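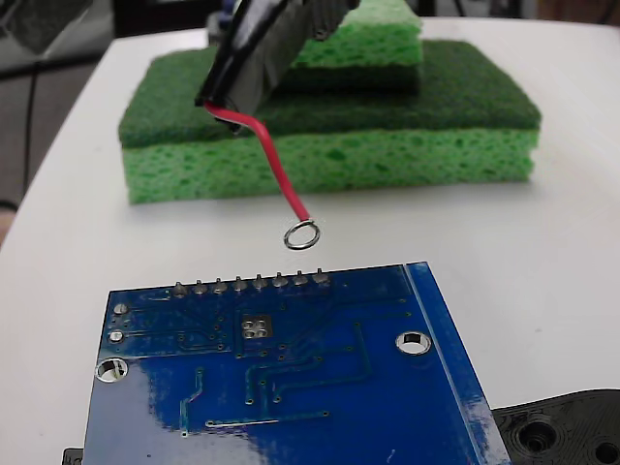

In July I went to the open day of the Sovbridge sponge and brush works, together with my colleague Gerardo Espiritu. We took the early train from Paterson and arrived at 9:40, when the coffee was still being made.

The guide was Remedios Saludo, from the cutting hall. She led our group of 50 visitors, so at the back it was not easy to hear. The raw blocks rest for two days before they are cut. I had always thought this was done in one hour! The hall smells a little like wet paper, and the floor is very clean.

After the cutting hall we saw the old brush room. One machine there, made by Zasik, still ties bristles with the same pattern as when the company was small. Gerardo asked if spare parts can be found, and she answered that they make them themselves.
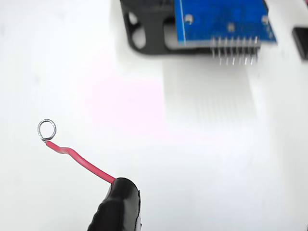 *Red wire with a small metal ring at the end.*

Lunch was in the yard, soup and bread, and the line was long. I would advise bringing your own sandwich.

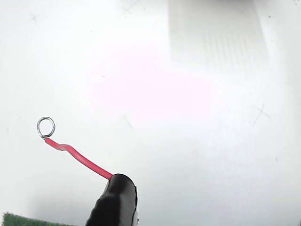
In the afternoon there was a talk on the history of the Skorneven family, who started with a shop and two rooms behind it. At their best time they had 200 workers. The talk was a bit fast for me, but the old price lists on the wall were very nice to read. We bought brushes at the factory shop and caught the train back at 5:15.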